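Maldonado Clothing Exchange Extends Hours Through July

2022-05-02

The Maldonado Clothing Exchange will remain open two additional evenings per month through the end of July, the organization announced. The decision follows a strong spring intake, during which 1237 garments were received, sorted and folded for redistribution to households in the Hotgate and Stusport neighborhoods.

Shirts make up the largest share of the donations. Under the current procedure, each item is inspected for wear, folded flat on a table and placed on open shelving by size. Garments that cannot be reissued are sent for textile recycling.
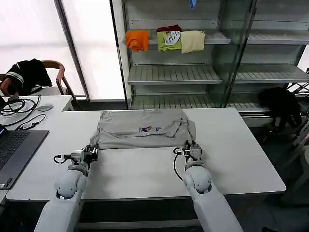

"Residents have told us they prefer to receive clothing that is folded and ready to put away," said Maricruz Ayala, director of the exchange. "The extra hours will allow us to keep to that standard during the busier months."

Of the items received this spring, 582 have already been distributed. Josué Camargo, who oversees intake, said that children's sizes and light jackets remain in short supply.

Donations should be clean and dry, and may be left at the Justard Street entrance until 7 p.m. on days when the exchange is open. Bedding and shoes are not accepted at this time.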